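Workshop notebook / folding, bedroom set
April, started after lunch

Print this page | E-mail this to a colleague

Back on T-shirts. Towels are done as far as I'm concerned, Darcy can argue with me later. Want one written method for short-sleeved tees that all of us follow, because at the moment my fold and Tayla's fold come out different sizes and the Danko drawer only takes one of them.

Surface first. Bed is better than the table for this, more room to lay the whole thing out, but the sheet HAS to be pulled tight before starting. Any ruck underneath comes through into the shirt and you chase it for ages. Cream sheet stays on, it's the one that behaves. Cushions up at the side, out of the way, fox ones included.

Shirt: the blue one. Soft, creases if you look at it. Good test for that reason.

Order as I have it now:
- flat, smooth from the middle outwards
- lengthwise fold, body into a long band
- sleeve back in over the band, flattened BEFORE anything else moves
- take both lower corners, small pull apart, lay down again
- in from the ends
- leave it where it is, next one goes beside it not on top
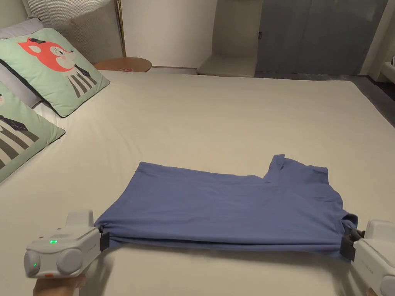 Sleeve is the weak point every time. If it sticks up past the top edge at the long band stage then it's still sticking out at the end, only thicker. Valentin's way is to tuck it under. Tried that, makes a lump. Mine is to lay it over and press along the seam, slower but flatter. Not settled, will write up both.

Other thing is the bottom edge. Hem and layers bunch up along there and the finished fold gets a fat side. The small pull at the corners helps, too much pull and the band goes narrow in the middle, so easy does it. Must write down how much is "small". Tayla says a thumb's width. Fine, thumb's width untill someone has a better idea.

Long-sleeved ones are a seperate page. Don't mix them in. 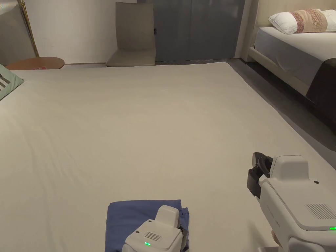 Rectangle wants square corners and edges lined up, that's the standard. Slightly off is OK for the drawer, not OK for the Karow shelf as everything shows there. Hưng wants a card template cut to drawer width, I'd sooner get the eye in first and only then bring in card.

To do:
- sheet straight again before next lot
- second bed for finished piles? lower, bit of a stoop, ask Declan about his back
- two more shirts in a stiffer cotton
- find the lint roller

Stopping at 3, tea.

1,393 views | 2 shares | 3 comments

Comments

Tayla Treloar: Thumb's width was MY thumb. Yours is bigger. Otherwise agree with all of it.

Valentin Thaler: Tuck under is only lumpy if you do it after the lengthwise fold. Do it before, please try again.

Declan Pearce: Back is fine, use the second bed. Lint roller is in the bathroom cabinet.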